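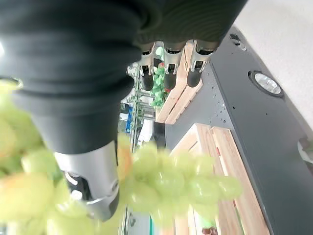 Inicio > Opinión > Consumo

Archivado en: Alimentación, Precios, Comercio de barrio

El kilo que ya no se ve

Hace unos años la fruta se vendía por kilos. Ahora se vende por tarrinas, bandejas, mallas y bolsas, y comparar precios se ha convertido en un trabajo.

En el Leclerc al que voy los sábados, la uva blanca viene en tarrina de 500 gramos. En Retitz, dos calles más abajo, la tarrina parece igual, pero el peso cambia según la semana. El precio por kilo figura en la etiqueta, como manda la norma, en una letra que mi madre no puede leer sin gafas – y yo tampoco, desde julio.

No creo que haya mala fe en todos los casos. El envase protege la fruta y ahorra tiempo en caja. Pero también decide por el cliente cuánto compra. Quien vive solo se lleva medio kilo de uvas aunque quiera un puñado, y el resto acaba en la basura el jueves. En mi casa calculo que tiramos alrededor de 15 euros de fruta al mes.

El mercado de Zekham todavía tiene puestos donde se pide «un racimo pequeño» y se pesa delante de uno. Sale algo más caro por kilo y más barato por semana. El ayuntamiento quiere reducir los puestos para ampliar el aparcamiento. Me parece un error, y así lo firmamos 614 vecinos.

Pido dos cosas: que el precio por kilo sea el número más grande de la etiqueta y que toda tienda con fruta envasada ofrezca también la misma fruta a granel. La cadena Fastitz ya lo hace en varios locales y no ha cerrado ninguno.

Comentarios

marisol_t: En mi barrio no queda ni una frutería. A granel solo hay patatas.

Pepelu: Lo de la letra pequeña es verdad. Yo le hago una foto con el móvil y la amplío.

vecina del 3: ¿Dónde se puede firmar lo del mercado?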